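4. Puesta en marcha del clasificador de residuos Trikach

Antes de empezar, compruebe que la caja contiene la base, la tapa, el adhesivo de colores y el cable de alimentación. La base pesa poco, pero no la levante por la tapa.

4.1 Colocación

1. Elija una superficie plana y firme, lejos de radiadores y de la luz directa del sol.
2. Deje al menos 20 cm libres por detrás para la salida del cable.
3. Gire las dos patas traseras hasta que la base no cojee.
4. Introduzca los cubos interiores con el asa hacia fuera. Deben bajar hasta el tope.

Nota: los cubos Gutora de la serie antigua también encajan, aunque la tapa queda ligeramente levantada.

4.2 Encendido y ajuste de la báscula

1. Conecte el cable a la base y después a la toma de corriente.
2. Mantenga pulsado el botón central hasta que la luz pase de roja a blanca.
3. Con los cubos vacíos, pulse 2 veces el botón central para poner la báscula a cero.
4. Coloque en el cubo izquierdo un objeto de peso conocido, de roughly 800 g.

Precaución: no ponga la báscula a cero con residuos dentro. El aviso de cubo lleno saltaría demasiado tarde.

4.3 Asignación de colores

El color de cada cubo se decide en la instalación y conviene que sea el mismo en todo el edificio. El gris se usa normalmente para la fracción resto y el verde para el vidrio, pero consulte la norma de su municipio.

1. Abra el menú Cubos.
2. Seleccione la posición y el color.
3. Pegue el adhesivo correspondiente en el frontal, nunca sobre el sensor.
4. Guarde los cambios. Si sale del menú sin guardar, se mantiene la asignación anterior.

4.4 Limpieza

Vacíe los cubos y lávelos con agua tibia y jabón neutro. Pase un paño seco por el sensor. No use lejía ni estropajos metálicos. Si el equipo va a estar parado más de 36 horas, desenchúfelo y deje la tapa abierta.

4.5 Avisos frecuentes

Luz roja fija: la tapa no ha cerrado. Retire lo que sobresalga y vuelva a cerrarla.
Luz roja intermitente: falta un cubo o no ha llegado al tope.
Luz blanca intermitente: la báscula necesita ajuste. Repita el apartado 4.2.
Sin luz: revise el cable y pruebe con otra toma.

Los repuestos se piden a Murosov con el número que figura bajo la base. En los equipos comprados a través de McGrath, la garantía la tramita el vendedor.
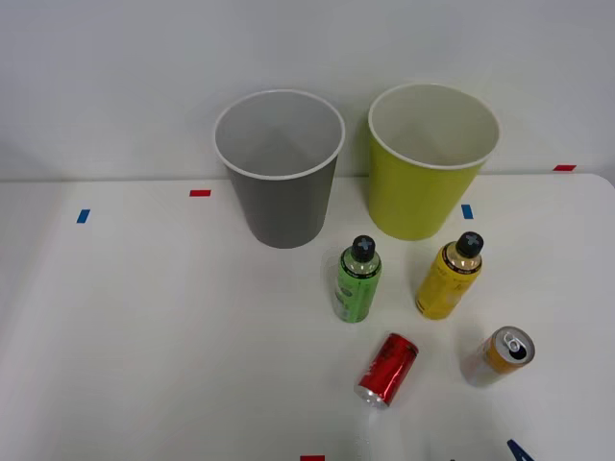
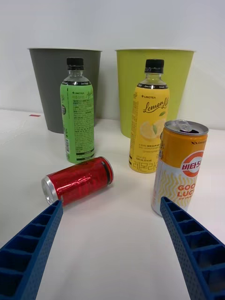
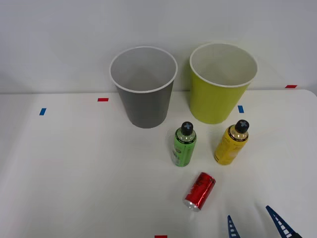
Última modificación: marzo, por Heiðrún Hallgrímsson

Siguiente apartado: 5. Conexión a la red del edificio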